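# skiludach-cups

My running notes on paper cups and the table they live on. Last cleaned up 24 September 2020.

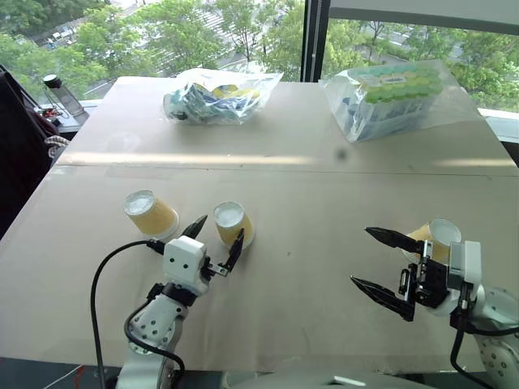
### Category: tabletop / paper goods

The cups are plain ones, pale yellow-tan on the outside and white on the end that faces up. I like them because they don't shout at you — no logos to argue with, and they show up fine against the brown without looking like they came from a party store!

The table is covered in beige kraft paper over two sections of board, so there's a straight seam running across it. I used to hate that seam (I once tried to hide it with tape, which was worse), but now I use it as a line to set things against.

### What I keep in stock

- cups, from Finport, sleeves of 100
- kraft paper, the Semwal roll, cut long enough to fold under
- a Flidum brush for crumbs and paper dust

I started with 600 cups and I'm down to over 300, mostly because I stack them too tight and then crush the rims pulling them apart. Twist a little first, it helps.

### Light

The big window looks out on the trees, so everything picks up some green in the afternoon. I leave it that way. If you want neutral color, come by in the morning or pull a sheet across.

### To do

- change the paper before the end of September
- write up the 33 cups with dented rims (they're in the box marked "maybe")
- find a lid size that fits, still no luck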